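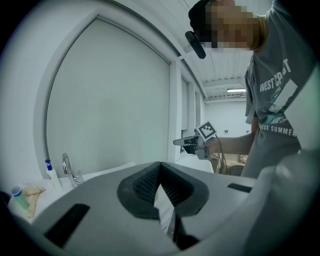
4.3 Cleaning the washbasin and the faucet

This section is for the washbasin under the window in the Skekholm cabin. Do the cleaning every evening, and also before the cabin is given to the next guests.

Before you start

Keep the roller blind fully down during the work. The cleaner leaves marks on the window glass if drops fall on it, and they are difficult to remove later.

Move all small things away from the basin: the pump bottle, tubes, cloths and paper. Put them on the dry part of the countertop.

1. Rinse the basin with warm water. Let the water run for 2 minutes.

2. Put a small amount of Gurmont cleaner on a soft cloth. Do not pour it directly in the basin.

3. Wipe the inside of the basin from the top to the drain, and then the outer edge.

4. Wipe the faucet with a second cloth. Begin at the end of the curved spout and go down to the base. Dirt collects behind the base, so please fold the cloth and pull it through there.

5. Rinse everything again and dry the chrome at once.

CAUTION: Never use steel wool or scouring powder on the faucet. Scratches in the chrome cannot be repaired and the whole faucet must be ordered new (part 829).

6. Wipe the countertop, also below the bottle and the tubes, and put the things back. Close every cap.

Note: If the pump bottle is almost empty, fill it with the liquid soap from the Bashir canister. Do not mix two different soaps in one bottle.

7. Throw away used paper towels. Hang cloths to dry, do not leave them on the countertop overnight.

If water stays in the basin after step 5, clean the drain as written in section 4.4. For spare parts please write to Omolara Bako at the Civamholm office.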